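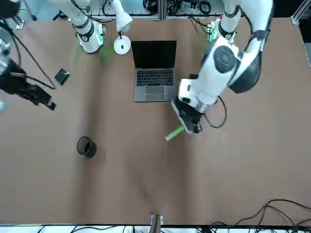

How I Look After a Robot With Two Arms

July. By Matilde Lobo

Search this site Go

Hi! I'm Matilde, and my job is keeping a robot healthy. It has two white arms, a left and a right, and each one ends in a gripper. A gripper is the robot's hand, except it has stiff black fingers and can't feel a tickle.

Want to know a funny thing? When I sit across the table from it, the robot's left arm is on my right side. Stand face to face with a friend and you both wave your left hands, and you'll see why. I write L and R in my notebook so I don't fix the wrong one!

First I check the cables. They carry power and messages, a bit like your nerves do, and an arm that bends all day can pull on them. I move each joint slowly and watch for any cable that gets tight or pinched.

Next come the fingers. I wipe them with a soft cloth (dust makes them slippery) and try them on something easy to grip. A bright green cylinder is great, as I can spot it against the tan paper on the table.

Then I count. Last time I asked for 500 pick-ups and got 487 good ones. So 13 drops! I tightened one little screw in a finger and started over, and I'm still waiting to see the new score.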